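Flevix starts service for small warehouses: a robot arm that checks shelving, panels and fittings

May 8, 2021

PLENUNDALE - Flevix, a company that builds software for light robot arms, has opened a new inspection service for small warehouses and workshops. Customers do not buy the robot. They book a visit, and Flevix comes with an arm on a wheeled base, carries out the inspection and sends a report afterwards.

The service was first tried in March at the Srour storage building in Plenundale, and from this week it can be ordered by any business in the Plenundale and Neltville areas. The company has two mobile units at the moment, and both will be based in Neltville.

According to Flevix, the idea came from customers who asked for help with a very ordinary job. Many smaller warehouses have walls, shelves and machine housings made from particleboard and sheet metal, held together by a large number of brackets and screws. Somebody should look at these parts from time to time, but the work is slow and often postponed. Parts behind machines or close to the floor are looked at least of all.

"We were asked many times if our arm can lift boxes, and for small rooms it is usually too slow for that," says Halvard Haugen, who leads the service at Flevix. "But it can look at one screw for as long as you wish, and it will come back to the same screw at the next visit. For an inspection this is a good quality."

How a visit is done

Before the visit the customer fills out a form with a simple floor plan and marks which places are important. The technician walks through the room together with the customer, and the two agree on a list of inspection points. A normal booking includes 37 points. More points can be added on the day, but then the visit will take longer and the price changes.

At every point the arm moves its wrist camera close to the surface and stops. The picture is saved with the position of the arm, so that a later picture can be made from the same place and put beside the first one. A technician stays with the machine during the whole visit and can stop it with a hand switch. People may continue to work in the room, but they must stay outside the marked area around the base.

The software suggests which pictures need attention. It looks for missing fasteners, cracks, stains and marks on the surface. A person at Flevix then goes through all the pictures, also those the software has passed, before the report is sent. The company says that it will keep this step for the whole of the first year at least.

What the customer receives

The report comes as a PDF file with one page per point. Each page has a close picture, a short note and one of three grades: fine, watch, or repair. The note is written in plain words, and Flevix has tried to avoid the codes which are common in reports of this kind.

A typical page can be about a metal bracket on a particleboard panel. The note would say that both screw heads are in place, that there is a dark stain on the board just above the bracket, and that a thin dark line, like a crack or a joint, runs across the board near it. Such a page would get the grade "watch", and the customer is asked to have a look at the line by hand.

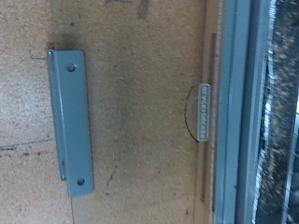 Limits of the service

Flevix is quite open about what the arm cannot do. It does not touch or tighten anything during an inspection, so a screw that is loose but still sits straight will not be found. Small print on labels and board edges is also a weak point. If the text cannot be read in the picture, the report says so, and the software does not try to guess it.

Eskil Berge, who is responsible for the building at Srour, was present at the trial in March. He is mostly satisfied, but he has some wishes for the next version.

"The pictures are useful, and I have already sent a few of them to our carpenter so he knows what to bring," he says. "What I miss is a better overview. When I look at a close picture of a board, I do not always remember which board it is. I would like to have one wide picture for each wall, with the points marked on it."

Flevix answers that the wide pictures are being prepared and will be included without extra cost when they are ready. No date is given yet.

The service does not replace inspections which are required by law or by an insurance company, and the report cannot be used as a certificate. It is meant as a help for planning the maintenance - what should be repaired first, and what can wait until the next visit.

Booking and delivery

Visits can be booked by phone or through the form on the Flevix website. The report is delivered within 14 days after the visit. Customers who book a second visit within a year will get a comparison of the old and new pictures in the same file. The pictures are stored for two years and are then deleted, unless the customer asks for them to be deleted sooner.

The machine needs a flat floor, a normal power outlet and a door wide enough for a pallet jack. Rooms with steps between the different areas can be inspected too, but the base must then be carried, and the customer should mention this on the form.

Prices are given on request and depend on the number of points and the distance from Neltville. Businesses outside the two areas can put their name on a waiting list. Flevix will decide after the summer if a third unit should be built.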